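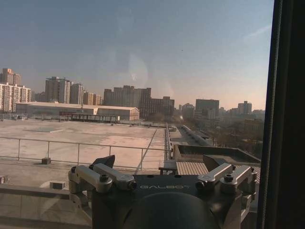

How to Wash High-Rise Windows From the Inside (and Live With the Outside)

Last updated: June

The view is what you pay for when you rent up high, and within a month you are looking at it through fingerprints. Nose prints too, if you own a dog or have guests. I moved into an upper-floor unit in the Flernico building with a wall of glass and one bottle of blue spray, and spent my first Friday evening there moving the same smear from left to right.

What follows is the method I use now. It takes me around 60 minutes for the whole living room, including the part where I stand back and admire it.

What you need

A bucket. A real one, wide enough for the washer sleeve to lie down in.
A squeegee with a replaceable rubber blade. Mine is a Mukureo and has outlived two vacuum cleaners.
A washer sleeve, the fuzzy thing on a T-bar. A big sponge will do.
Dish soap.
6 lint-free cloths. Old cotton T-shirts are fine once they have stopped being any use as T-shirts.
A towel for the sill and another for the floor.
A plastic scraper, for stickers and whatever the last tenant was doing.

You'll notice there is no newspaper on the list. My grandmother swore by it, but her newspaper had different ink and her windows were the size of a cookie sheet.

Step 1: Pick a dull hour

Direct sun dries the soap before your blade gets to it, and dried soap is a streak with a head start. I do mine at 8 in the morning, when the glass is still in shade. Overcast afternoons are even better, if your city provides them. Mine provides them all winter and then invoices you in July.

Step 2: Dust first

Run a dry cloth around the edges and along the sill. Skip this and you will be making mud, in small quantities, in the corners, where it is hardest to get out. Do the tracks too if your windows slide. I won't describe what was in mine.

Step 3: Mix weak soap

One small squirt of dish soap in a bucket of cool water. If the surface looks like a bubble bath, pour half of it out and top it up. Everyone uses too much soap. I once bought a concentrate called Flosent that asked for a single capful per bucket, gave it three to be on the safe side, and rinsed until dinner.

Step 4: Wash

Wring the sleeve until it stops dripping, then go over the glass top to bottom, getting well into the corners. Do one pane at a time. A big pane can be split down the middle. Anything stuck on gets a second pass and then the scraper, held flat, on wet glass only. Before you scrape, check your lease or ask the management office whether the glass has a film on it. Film scratches if you so much as speak sharply to it, and you will be the one buying the replacement.

Step 5: Pull the blade

Start by drying a thin strip along the top edge with a cloth. That gives the blade a dry place to begin. Then pull straight down in one steady stroke, tilting the squeegee slightly toward the part you've already done. Wipe the rubber. Overlap the next stroke by an inch or two. Wipe the rubber again — yes, every time.

The fancy side-to-side snake you have seen professionals do is a fine thing to practice on the shower door. I practiced it on the living room window and soaked a lamp.

Step 6: Edges

Take a dry cloth, wrap it around one finger and run it along all four sides. Then leave the glass alone. Small damp spots in the middle will usually dry clear, and rubbing them just gives you a shiny patch to resent.

Streaks, and who to blame

Streaks in long thin lines mean a nick in the rubber. Flip the blade or replace it. Hazy patches mean too much soap. Greasy rainbows usually come from cloths washed with fabric softener, so keep the window cloths out of that load.

If the smear doesn't budge whatever you do, put your finger on it and look from an angle. It is outside.

About the outside

Leave it. I mean this. Don't lean out, don't buy the magnetic gadget with the string, and don't stand on the sill because it seems wide. Our outside glass is done by a contractor called Yoon twice a year, on a schedule known mainly to Yoon. Ask your building for theirs and do your inside panes the day after. Until then, the bird's contribution stays where the bird put it, and you can arrange your chair so it lines up with something you didn't want to look at anyway.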